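Home Ask a Question Animals Space How Things Work Around the House

Why do clothes get creases when we fold them, and lose some when we hang them up? 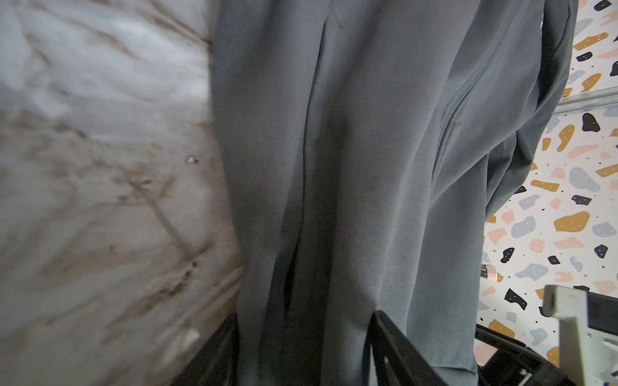 Huguette Nguyen wrote in to ask why her school shirt always looks like a squashed paper bag by lunchtime, while her stretchy running top can spend a whole week at the bottom of a backpack and still come out fine. She also wants to know if hanging things up really helps or if grown-ups only say that.

What a great question, Huguette! I have a chair in my bedroom that is covered in clothes right now, so I'm going to have to be brave and look into this properly.

Let's start with what cloth is made of. If you get a magnifying glass and look hard at your sleeve (go on, I'll wait), you'll see that it isn't one smooth sheet at all. It's threads, tons of them. And every thread is made of even thinner hairs twisted together, and we call those fibers. Cotton fibers come from a fluffy plant. Wool fibers come from sheep. Polyester fibers are made in factories, from the same family of stuff as plastic drink bottles.

Now, inside each cotton fiber there are very, very long chains of tiny particles called molecules. The chains lie side by side and hold on to their neighbors, a bit like kids holding hands in a line. When you fold a shirt and sit on it, some of those chains get pushed out of place. They let go of one neighbor and grab hold of another one. Then they stay there! And that's your crease. The cloth has sort of learned a new shape.

Warmth and water make it happen faster. Water sneaks in between the chains and helps them let go, so they can slide around. Your body is warm and a little bit damp (even if you've only been doing math), so the back of a shirt gets creased when you lean on a chair all morning.

So what about the running top? There are two reasons it does better. First, polyester doesn't soak up much water, so its chains don't slide around so easily. Second, it's probably knitted. A woven shirt is made of threads going over and under each other, like a basket. Knitted cloth is made of loops, row after row of them, all hooked together. Pull on a loop and it gets longer and thinner. Let go and it springs back to being round. Bend knitted cloth and the loops can wiggle a bit to make room, so the threads don't have to bend as sharply. T-shirts, socks, sweaters and a lot of sports jackets are knitted, even the ones that look smooth. You need that magnifying glass again to find the loops!

OK, hanging. Does it work? Yes, a bit. When a jacket is on a hanger, gravity pulls down on every part of it. It's a small, gentle pull that goes on all night long, and it helps some of the bends to relax. You'll still see big soft folds where the cloth has too much room, because a jacket is made to go around a person and there's no person in it. Those folds aren't the same as creases. Put your arms in and they go away.

Hanging works even better if there's steam in the air. My aunt used to hang my good pants in the bathroom while I was in the shower, and I thought she was just being strange. She was letting the water get in between the chains! Then the weight of the cloth pulled them straighter while they dried.

One warning: don't hang up a big wet sweater. Those stretchy loops can get pulled long by all that heavy water, and you'll end up with a sweater for a giraffe. Lay it flat on a towel.

Try it yourself

You'll need an old cotton handkerchief, an old stretchy sock and a heavy book.

Fold the handkerchief into a small square and fold the sock in half. Put them both under the book and leave them there overnight. In the morning, take them out and look at the fold lines. Which one is sharper? Now hang them both up with clothespins and check again after dinner. If you want to go further, do it all again but sprinkle the handkerchief with a few drops of water before you fold it. Draw what you see each time so you don't forget.

Write and tell me what you got! My handkerchief still had a line down the middle at bedtime.

Posted 10/12/2018

More questions from around the house
How does a zipper know which teeth go together?
Why do socks get holes at the toe first? (asked by Fiifi Akpalu)
What makes towels go scratchy?
Why is wool itchy? (asked by Darcy Doucette)
Where does dryer lint come from?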